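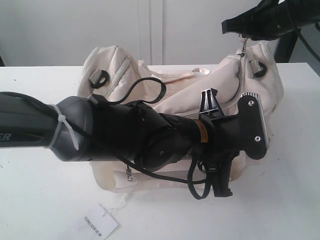 10/13/20
Posted by Gianni Carbone

I've been thinking about duffel bags far more than a grown man should. We're off to my cousin Sandro's place in April (Sandro Gatti, he of the endless barbecue) and I've decided I'm done with the big wheelie suitcase. It's a 537 kilometre drive, the boot is already full of kids' stuff, and a hard case just won't squash in beside the esky. A soft bag will. You can shove it, sit on it, wedge it under a seat - it doesn't care!

My old one was an Engebretsen, bright blue, and I dragged it around for years until the zip went. After that I had a Fletus, which looked great in the shop and had no front pocket at all. Who makes a bag with nowhere for your keys? I lasted two trips and gave it to my nephew.

So now I'm a canvas convert. I love the way canvas slumps and creases and gets softer at the corners, and I've made my peace with the fact that cream was never going to be a practical colour in our house. 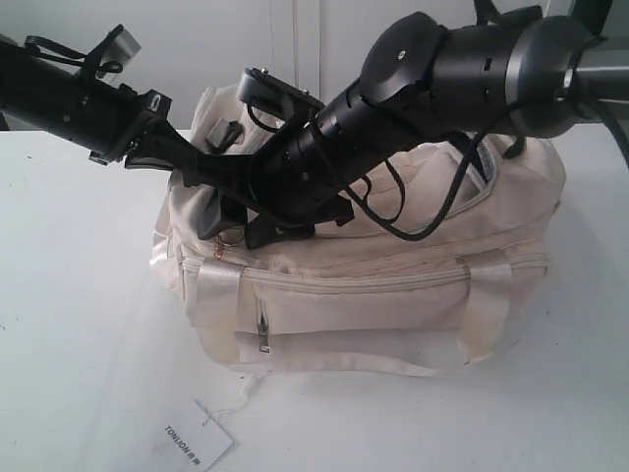 Mum reckons I should have gone for navy, and she's probably right, but navy is what everybody has and I'm sick of squinting at a pile of bags in somebody's hallway trying to work out which one's mine.

The packing itself I've got down to a bit of a system. Shoes first, down the ends, soles out. Jeans flat along the bottom, then T-shirts rolled up tight and stuffed in wherever there's a gap. Anything that might leak goes in a zip bag, and then in another zip bag (I learned that one with a bottle of sunscreen, never again).
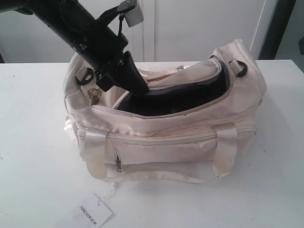 Linings are the other thing I've gone fussy about. Pale ones show every smear of toothpaste, and you end up scrubbing the inside of a bag in the laundry tub at ten at night. The black lining in this one suits me much better, even if a black sock could hide in there for a month. The outside is another matter, with those greyish and yellowish smudges across the front. I'm going to have a go at them with bicarb and an old toothbrush, and if that fails I'll try the Cisanix powder Sandro swears by. He paid over $5 for a tiny tub of it, so it had better be good. If anyone's used it on canvas, let me know in the comments before I wreck something.

Filed under: Bags, Packing & Getting Away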